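Patience is a kind of engineering

I have spent a fair part of the past year teaching robots by hand, and I'd like to put in a good word for doing it slowly. The fashion at the moment is for volume. People ask how many demonstrations you have before they ask what's in them, and I've sat through a few meetings at Dallero where 3,000 was spoken of as if it were a magic number that would settle every argument on its own.

My own view changed in May, when a few of us went back through a set of 441 recordings of ordinary household and office jobs, all done by remote control. We threw out 79 of them. Most of those had reached the goal perfectly well, but the person at the controls had rushed, bumped the furniture and then corrected with a jerk of the wrist, and I didn't want a robot learning that a bump is simply the first step in opening something.

Anyone who has taught a teenager to drive will know the feeling. They pick up your bad habits long before your good ones, and they pick them up from the things you do without thinking.

Cupboards are my favourite lesson, if I'm allowed a favourite. You and I open one while looking for the tea, but at the controls you have to decide which hand goes where, how far to stand back, and where your elbow will be when the door comes round. New operators nearly always stand too close – I certainly did – and then have to shuffle backwards with one arm still out in front of them.

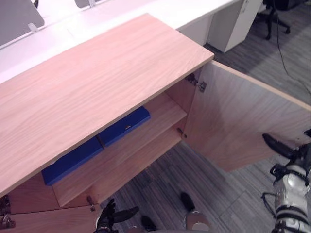 So I'd have every new operator spend their first 2 days on doors and nothing else, with no target to meet and someone friendly nearby to talk things over with. The folks on our Jamier project grumbled when I suggested it, and I understand why, as it looks terribly like wasted time on a schedule. But the recordings I go back to, the ones I show to visitors and colour green in my spreadsheet, were nearly all made by people who had been given room to be slow.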